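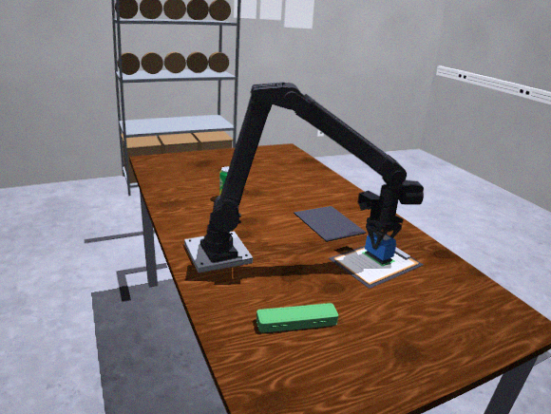 Table-mounted arm with its gripper over a blue block, computer rendering.

Last updated: March 7, 2025
Reading time: 2 minutes
Print this page | E-mail this page

Bench automation at Flukorcombe

Bench automation at Flukorcombe is the use of fixed robot arms for picking and placing small goods at the Lavbridge packing works. The arms were supplied by Teixeira and run on Skalleo, a scheduling program that gives each bench its list of moves. The works employs 86 people across 2 shifts.

Layout and operation
Each arm is bolted to its table through a square base plate and works within the reach of its links. Items are picked from above and set down on a marked panel. New moves are tried in simulation before they are sent to the bench. A block stands in for the packed item at this stage, and the rendered room includes shelving and cartons so that reach can be checked against nearby objects. A move list may hold up to 300 steps.

Effects on staff
Before the change, packers lifted and placed items by hand for a full shift. Most of this work passed to the arms in November. Packers now load trays, clear stoppages and check finished cartons. Bronwyn Ruddock, the shift lead, drew up the rota under which each person spends part of the shift at the benches and part at inspection.

Reports of wrist strain fell after the rota came in. Complaints about standing time rose — inspection is done on foot — and stools were later fitted at that station. Pay grades were revised to include a bench setter post, open to existing packers after training. Night cover is still under discussion.

See also: Pick and place; Job rotation; Offline programming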